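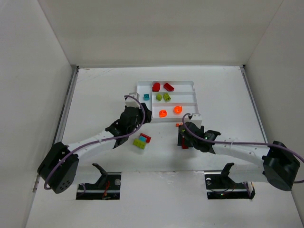 Bimanual cell, brick sort by color. Red piece at the right gripper, three loose bricks still on the floor below the tray.

November 14, 2023

Task as taught: loose bricks start on the floor in front of the tray, both arms driven by remote control, each brick placed with its own color. Reds go in the top compartment, lime green in the middle, orange curved pieces at the bottom, teal in the narrow section on the left. Operator was Rogério Quintana in the morning, me after lunch.

Target for the set is 100 usable demos. We have 80 after today. Recorded more than that, but I threw out every run where an arm touched a divider hard enough to shift the tray. Those are in the `rejects` folder on Kako, labels not done.

Notes on the driving:

- Right arm does most of the picking. Left arm tends to sit at the lower left corner of the tray and wait. If we train on this as is, the policy will learn to park the left arm. Next batch: left arm takes teal and anything left of center.
- Stacked bricks are the slow case. With one brick lying partly on another, the operator has to nudge first and then grasp. Rogério nudges with the closed fingertip, I open the gripper and drag. Pick one. I vote for the fingertip, fewer flipped bricks.
- Curved pieces need the wrist turned before descent. Turning it near the floor scrapes.
- Pauses. Operators stop to think between bricks. Trim anything over 26 frames of no motion, on both arms together or they lose sync.

Latency from leader to follower measured 190 ms with the old Wisia settings. Felt soft, lots of overshoot above the tray. Turned the smoothing filter down one step and it was better, did not measure again. To do.

Cable slack on both arms looks fine at full reach. Keep an eye on the loop above the right gripper when the wrist rolls outward – it caught once in July and pulled the connector.

Gredine replay test: open loop, same start layout, bricks placed by hand on the pencil marks. Reds and lime green went in. Teal missed the narrow section and ended up on the divider. That section leaves very little room for a bad grasp, so the teal demos need a straighter approach from above.

Arruda wants the layout randomized from the start. I would sooner finish the fixed set, then randomize, so there is something to compare against. Not settled.

Next session:

1. Repeat the latency measurement.
2. Remaining demos, left arm active.
3. Label the rejects.
4. Check that the tray is square to the back wall before the first run.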